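Folding by hand, for the record

The laundry at Callano handles 3,000 items on a busy day, and every one of them is still folded by a person. Tarkex, which rents the upper floor of the same building, would like a machine to take on part of that. It hasn't built the machine yet. For now it is collecting examples of how the job is done.

The method is simple to describe and slow to carry out. A folder puts down the garment, picks up a hand-held gripper with two fingers and a camera, and does the usual work through that. Each fold is saved as one example. By the end of April the team had 1,558 of them that passed checking. The target for the first round of training is 2,000.

Knitwear takes longest. A bed sheet has corners and lies more or less where it is put. A jumper stretches when it is pinched and springs back when it is let go, and two jumpers from the same shelf can behave differently. Folders are asked to take hold of the cloth wherever they normally would, even if that means a second attempt. Attempts that go wrong are labelled and kept in a separate set.

Speed has been a sticking point. Early on, people slowed down for the camera, and the model trained on those examples crept along and stopped halfway through a sleeve. The instructions now say to work at an ordinary pace. Blur is accepted as long as the fingers of the gripper can be made out.

Sessions last forty minutes, with a break before the next. The grippers are light, but squeezing one for a whole morning tires the hand. Garments are changed between sessions so that the set doesn't fill up with the same few shirts.

A trial on a fixed arm is planned once the first round is complete. It will start with towels.

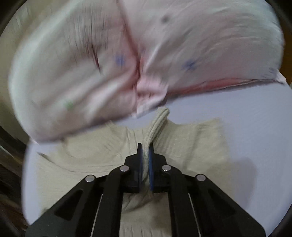 Kastriot Živković wrote in to ask whether left-handed folders are being recorded as well, as he folds a jumper from the opposite side to everyone he works with and would expect a machine to need both.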